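A Visit to Gurnora's Data Floor

10 Aug 2022

The Gurnora building is on the back side of the Ornska business park, past the tire shop. Parking is behind it and the door is not marked. We rang twice before Jhonatan Cuervo came down to let us in. He runs the collection side and had set aside the morning for us.

There were 3 of us on this visit. We had asked to see how the household examples are made, having already sat through the slides in March. Cuervo skipped the slides this time and took us straight upstairs.

The work is simple to describe. A person picks up two hand-held grippers, one for each hand, and does a chore. The grippers have jaws like the ones on the robot, so the recording shows the job done with the tools the robot will have. Each run from start to finish is one example. The learning system, which they call Pestus, is trained on the whole pile of them.

Clothing was the job that morning. The folding is done on a bed, at a normal bed height, and people at laptops work a few steps away.

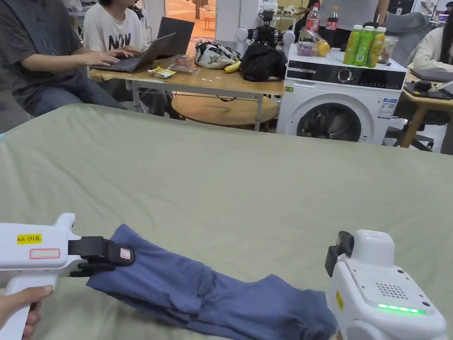 A blue garment held in the gripper marked kit 20, with the second gripper at right.

Cuervo let each of us try. The grippers were lighter than I expected, but it is easy to forget that you have no fingertips. I kept trying to smooth the cloth with the side of my hand. A run like that gets thrown out. Picking up one layer without the layer under it is the hard part, and I managed it 2 times before I handed the grippers back.

The target for clothing is 300 good examples per type of garment. The count for all garments stood at 1041 on the morning we came. Cuervo said the number matters less to him than the spread. If every run starts with the clothes laid out flat, the system learns flat clothes and not much else – so people are told to drop the item and start from wherever it lands.

We asked about mistakes. Small ones stay in, as long as the person fixes them before the end of the run. A dropped sleeve that gets picked up again is worth having. Runs that are given up halfway go in a separate folder, and the team has not decided what to do with those.

Checking is done by hand. Someone watches each run at double speed and marks it keep or drop. Baumgartner, the firm that shares the project, does a second check on a small part of them. The two sides don't always agree on what counts as folded, and there is now a one-page sheet on it. I asked for a copy and have not received it yet.

We left at noon. The next visit will cover dishes.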